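About Lovwood

Welcome, and thank you for wandering over to this page. Most people come to our website for the opening times or the price of beeswax, so if you have made it as far as the "about us" bit we are rather touched, and you may as well put the kettle on.

Lovwood is a small family firm that looks after wooden furniture. We repair it, clean it, re-glue it, feed it, and now and then talk its owners out of painting it grey (though if you really do want it grey, we'll do that too, and properly). Tables and chairs make up the bulk of the work, with a steady trickle of blanket boxes, bedside cabinets and the odd church pew that somebody bought in a fit of enthusiasm and then couldn't get through the front door.

We began in a rented garage on Punier Lane with one bench, two sash cramps and a heater that smelt of burning dust. We stayed there for 9 winters, which was probably three too many, before moving across to the old seed merchant's building at Tangen Yard. It has high windows, a decent floor and a loading door wide enough for a sideboard, and on a bright morning there isn't a nicer place to work in the whole town. The seed drawers were still along the back wall when we got the keys. We kept them, and they now hold hinges, castors, escutcheons and a great many screws that we are sure will come in useful.

Since opening we have sent more than 3,000 pieces home again. Some were valuable and most were not, at least not in the way an auctioneer would mean it. A kitchen chair that somebody's grandmother stood on to reach the jam is worth mending, in our view, and we will give it the same care as anything with a maker's label underneath.

How we work

Bring your piece in, or send us a few photographs if it's too big for the car. We'll have a good look and write you a quote, which stays open for 40 days so that you can go away and think about it. Small repairs are often done within a fortnight. Full refinishing takes longer, as we leave every oiled surface for 72 hours between coats and won't be hurried on that point, even in July when everybody wants their garden table back for the weekend!

We also run evening classes under the name Sendaveo, which began as a one-off session on re-gluing wobbly chairs and has rather got away from us. You don't need any experience. Bring an apron, something that needs mending and a snack to share if you feel like it.

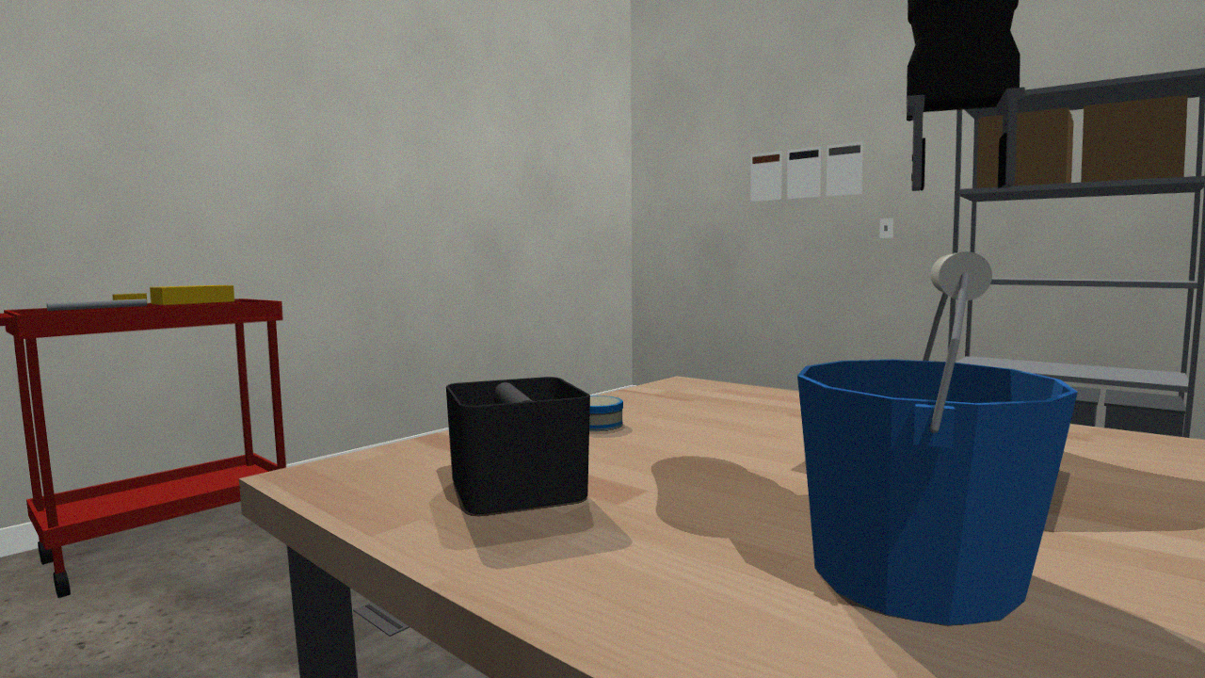 Can I still use my table while I'm waiting for a repair slot?
In most cases you can, provided the joints are sound and nothing is splitting. Keep hot dishes off any bare patches, wipe up spills as they happen, and lift the table when you need to move it so the legs aren't dragged.

If you have a question of your own, do ring or pop in. The yard gate sticks a little, so give it a good push.

Page last updated 29/08/2022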